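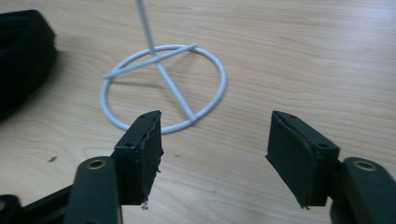 Do defence ministers vote on anything when they meet?

Domenica Lüthi
2022-10-15

My lad has a school debate coming up and he's been given "alliances and how they decide things". I said I'd help and now I'm in over my head. Every news report says ministers "agreed" something, but I can't find a vote count anywhere. Do they put their hands up? Could one country out of 18, say, just block the lot? He's got to talk for 14 minutes, poor thing.

Rhys Bolger

It's all decided beforehand by the big countries. The meeting is for the photos.

Mirjam Berchtold

Bit harsh, Rhys! In NATO there's no vote at all, it's done by consensus. A draft goes round the national delegations for ages and everyone picks at the wording until they can all live with it. So yes, one country can hold things up, and it does happen.

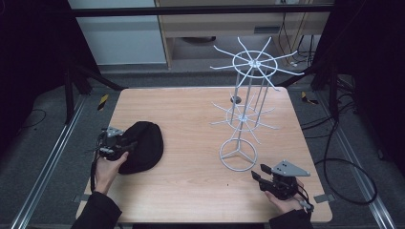 I'd get him to look at the final statements too — they're public, and you can often spot the sentences that were argued over because they go terribly vague. Other bodies do it differently, mind. The EU uses majority voting for plenty of things, but defence mostly still needs everyone on board.

Emlyn Ruddock

What Mirjam said. Also worth him knowing that a country can agree to a mission and still not send any troops to it. I used that in a debate at school and it went down well.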